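Call for participants: a winter season of making at the Ruppert Gallery, Prultotville

Posted Nov 26, 2020

We are looking for potters, printmakers, weavers, bookbinders and anyone else who makes things by hand to join us for our next open exhibition, which will fill the upstairs rooms of the Ruppert Gallery and, if all goes well, spill down the staircase and into the old reading room too. You don't need to have shown your work before. You don't need a degree, a website or a studio of your own (quite a few of the pieces we were fondest of last time were made at the end of a kitchen table, after the children had gone to bed). What we would like is work you care about, and a willingness to come along and talk to people about how it was made.

The exhibition is called Kept Things. We chose the title after a long and very enjoyable afternoon going through the gallery's stores, where we found drawers of printed textiles, a set of hand-coloured maps and a great many enamel signs from shops that closed long before any of us were born. It set us thinking about why some objects get looked after and others don't, and we would love to see what that question stirs up in you. You might respond to something in the collection, or to something in your own family, or you might simply have been making bowls for years and feel they belong. Please don't worry about fitting the theme too tightly. We are generous readers!

There is room for roughly 50 pieces in all, and each person may put forward up to 3. Work can be in any material as long as it can be carried up a flight of stairs by two people, as the lift is small and rather elderly. Wall pieces should come ready to hang. If your work needs a plinth, a shelf or a bit of careful lighting, tell us in your letter and we will do our best.

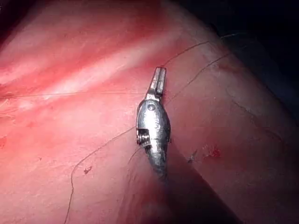

Exhibitions and Learning Team, Ruppert Gallery

Alongside the exhibition itself we are setting up a small residency, and for this we need five makers who can spend time with us in the downstairs workshop. Each resident will have the room for 12 days, spread out however suits you, and will be asked to open the door to visitors for part of that time. Some people find this a joy and others find it a bit nerve-racking, so we are happy to talk it through before you decide. One of the team will always be in the building, and there is a little back room with a kettle for when you have had enough of being looked at.

Residents receive a fee, a materials allowance and their travel within the county. Exhibitors who are not residents are not paid a fee, I'm afraid, but there is no charge for entering, and we take no commission on anything sold from the show. Our thanks for that go to Flandex, who have supported the gallery's open exhibitions very kindly and are covering the printing of the catalogue as well.

We would be especially glad to hear from people working in languages and traditions that have not had much of a place on our walls so far, and from anyone coming back to making after a long gap. The main rooms, the workshop and the toilets are all step-free once you are past the front door, where we have a ramp. If you would find it easier to apply by recording yourself talking, please do that instead of writing. We listen to every one, usually with biscuits.

To apply, send us a letter of no more than a page, a few photographs of your work and a line or two saying whether you would like to be considered for the exhibition, the residency or both. Tell us the size and material of each piece, and whether it is for sale. You can post your application to the gallery, hand it in at the front desk, or upload it through our page on Tudeo, where you will also find the floor plan and the loan agreement.

Pieces will be chosen by the team together with Leobardo Bermúdez, who has looked after our prints and drawings for many years and has a wonderfully patient eye. Everybody who applies will get a reply, and if we can't include your work this time we will gladly tell you why, should you want to know. Accepted work stays with us until the show closes in September, when you can collect it in person or ask us to arrange a carrier at cost.

If you have a question before applying, ring the front desk and ask for the exhibitions team, or drop in whenever the gallery is open. We are often up a ladder, but we will come down.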